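July, 6 a.m.
by Olaia Segura

Up before the alarm. Too hot to sleep, so lemons. Have promised Veseda a drink and a plate of something for the street supper and so far have produced neither. Slept badly, dreamed about sugar.

Plan, such as it is – slice thin, leave the skins on, into the big jug with sugar, leave till noon. Lime at the very end or it goes bitter. Mom always put the lime in first and we all drank it and made faces.

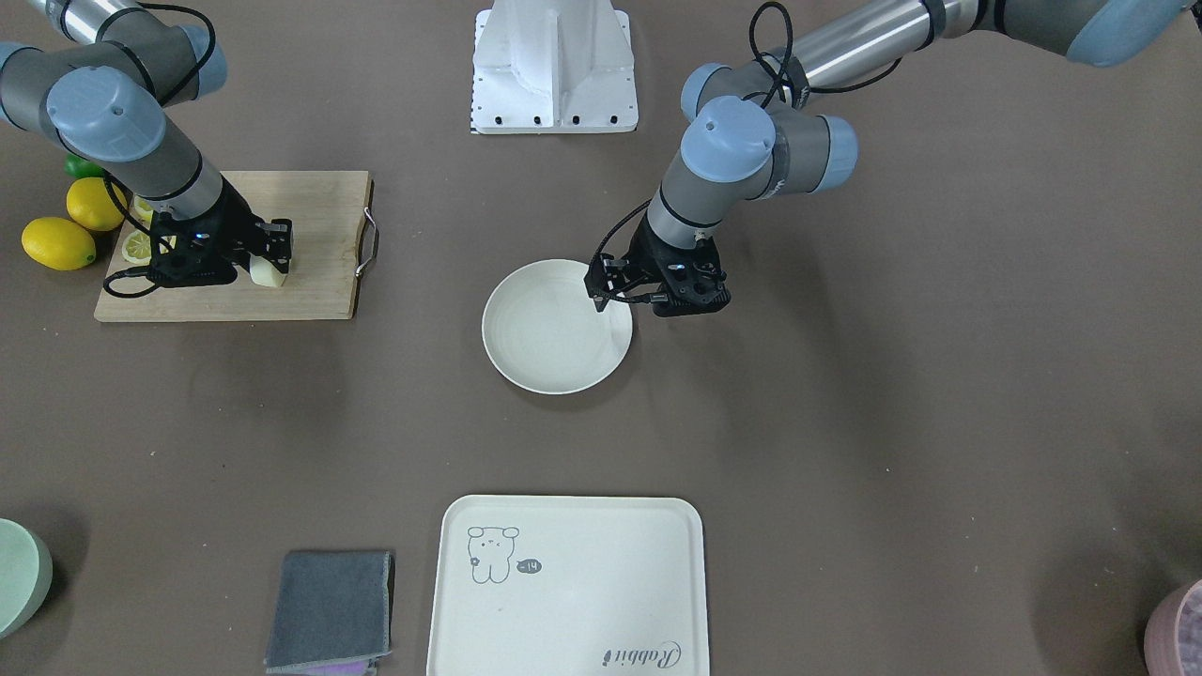 Knife needs sharpening. Have been saying so since spring. The blade slides on the peel and then drops all at once, so the slices come out fat one side and thin as paper on the other. Doesn't matter in a jug. Would matter on the cake, but I have gone off the idea of the cake.

Seeds everywhere. Picked out what I could with the tip of a teaspoon, gave up on the rest. Juice in the cut on my thumb, said a word.

Canpolat rang in the middle of it to ask if she should bring ice. Said yes please, bring all of it. She wanted to talk about her sister's move to Harkent as well and I had sticky hands and the phone wedged under my chin, so I've got maybe half the story. Must call back. Must also find the lid for the jug, which I had on Tuesd – no, the time before. Somewhere.

Plates next. White ones for the slices, fanned out if I have the patience, heaped if I dont.

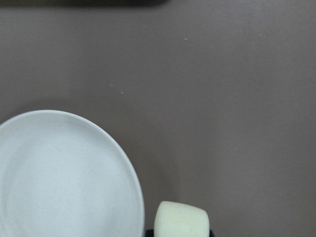
Do the slices need to go in the fridge if they're cut this early? Cover them and put them in, they dry out at the edges otherwise and look sad by supper.

Right. Wiped down after, twice, because lemon leaves that tacky film that you only find with your elbow. Hot water, cloth, dry cloth. Brown table shows every smear when the sun gets round to it, should have bought the paler one but it was the last in the shop and I was tired. 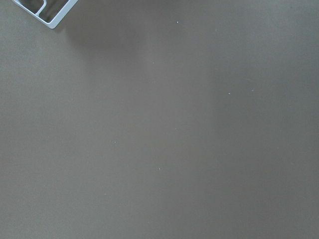

Brown tabletop, morning.

Still to do – sugar, mint from the back step if the slugs left any, napkins, shower, call Canpolat. Coffee first. Coffee before any of it realy.

Recent entries
The jug lid, again
Slugs 6, mint 0
Supper at Grustier
What I paid for cherries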